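About Ondwood

We make canvas tote bags, and we love them a little more than is sensible! Ondwood began in October at a kitchen table with one sewing machine and 200 yards of cloth that Tavion Nakamura had talked a mill into selling him. There are six of us now, in two bright rooms behind the old Furnitz building.

The Warnus is the bag most people know us for. It took 121 tries to get the handles right (we kept a good many of the failures, and still carry our lunch in them). It's soft from day one, so it slouches when it's empty and folds down small in a drawer.
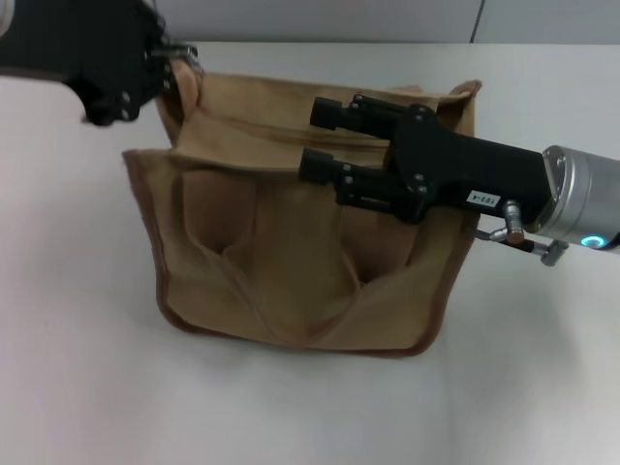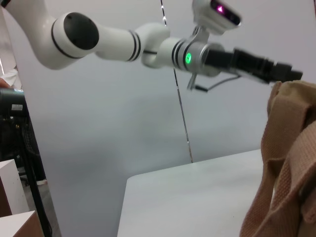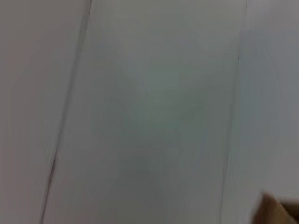 At our place. First two: a tan canvas tote on the white table.

The Kiiskinen is its bigger sister, made for farmers market mornings and library runs. We cut, sew and press both styles ourselves, and we'll mend either one for as long as you own it. Just mail it in with a note about what gave out. We really do read the notes, and the best ones go up by the kettle.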